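Teaching the arm by hand: your questions answered

I look after the demonstration side of things on Wudley, and I get asked the same stuff over and over (usually in the corridor), so I've finally typed it all up. Last tidied 25 Sep 2020.

Do I need to be able to code?
No! If you can steer a cursor and you don't mind doing the same small job again and again, you're most of the way there. Kenza Cherkaoui gave me my first go and I hadn't written a line of anything since school.

What's the difference between guiding by hand and going remote?
By hand means you take hold of the real arm and move it through the job while it notes down where its joints went. Remote means you sit at a desk with the controller and the arm follows you. We do the remote sort mostly in simulation, so you can't break anything, and I love it for that.

How many demos does one task need?
Our target is 2,000 per task, shared between everyone on the rota. You won't be doing them all yourself, I promise. A decent session gets you nearly 9 keepers an hour at first, and then you speed up a lot.

What counts as a keeper?
One smooth go from start to finish. Small wobbles are fine, and I'd even say leave them in – if you miss slightly and put it right, the robot gets to learn the putting right as well. Stopping halfway to answer your phone isn't fine. Bin that one and start again.

Why does my gripper overshoot?
You're probably pushing the stick right over. Try the slow setting (hold the left shoulder button) for the last bit of the approach, and come straight down with the fingers open. I still do this every time I'm over the tray.

Are the rooms always the same?
Nope, they get shuffled between sessions. You might get the long wooden table with a figurine on it and a lamp behind, or something much plainer. Have a good look before you press record, especially for anything tall you could swing into.

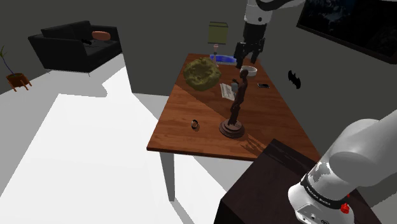
Oratile Gumede wrote in to say that two practice runs with the recording off made all the difference, and that switching to the slow setting earlier did more for the grasps than any amount of concentrating. I've pinched both tips for the starter sheet.

Can I delete a bad demo later?
Yes, up until the batch is sent off. Tick it in the list and press Discard. The next batch goes in October.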